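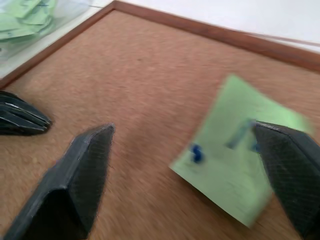
Caravan route from Parnau to Grukville, inland or coast?
Asked in: Touring and Caravanning

We're heading north in September with a 7 metre van and can't decide which way to go after Parnau. The coast road is longer but has more places to stop. The inland road through Nastutness looks quicker on the map, but I've read that part of it is gravel and I don't know how old that information is.

We need power every third night or so for the fridge battery. The rest of the time we're happy to free camp. Is there fuel at Nastutness, and can you get water there? We carry 100 litres. Two adults and a dog, so national parks are out.

3 answers

Answer 1 (marked as helpful)
We did the inland road last year towing a similar size van. It is sealed from Parnau to Nastutness. After that there is almost 30 km of gravel, then sealed again all the way to Grukville. The gravel was corrugated near the creek crossings but fine if you drop your tyre pressures and take your time. The creeks were dry for us. Check the council road report before you leave, as they close it after rain and the detour means going all the way back.

There is fuel at Nastutness, diesel and unleaded, but the pump is attended and it shut at 3 in the afternoon when we were through. Dearer than Parnau, so fill up first. Water is available from a tap behind the hall. It's bore water. We used it for washing up and showers and kept our tank water for drinking.

For power, the showground at Nastutness has a few sites along the back fence. Dogs are allowed on a lead. You pay at the box near the gate, so bring cash. The amenities were old but clean. The free camp further on is a gravel pad beside the road with one bin and no toilet. Get there early if you want to be level. Some trucks pull in overnight.

Answer 2
Coast every time. Better scenery, better bakeries, and you can let the dog run on the beach at most of the stops. Inland is flat and there's nothing to look at.

Answer 3
Agree with the first answer on the road, but the showground closes to campers when the show is on, and I think that is in September. Ring ahead. If it's shut, the pub will let you park out the back if you eat there, no power though.

Also, put tape over your fridge vents for the gravel section. We didn't and were still wiping dust out of the cupboards at Grukville. Take it off again before you run the fridge on gas.

Comment from the asker
Thanks all. Will ring the showground and probably go inland, then come home by the coast. Does anyone know if the dump point at Grukville is open to people not staying at the park?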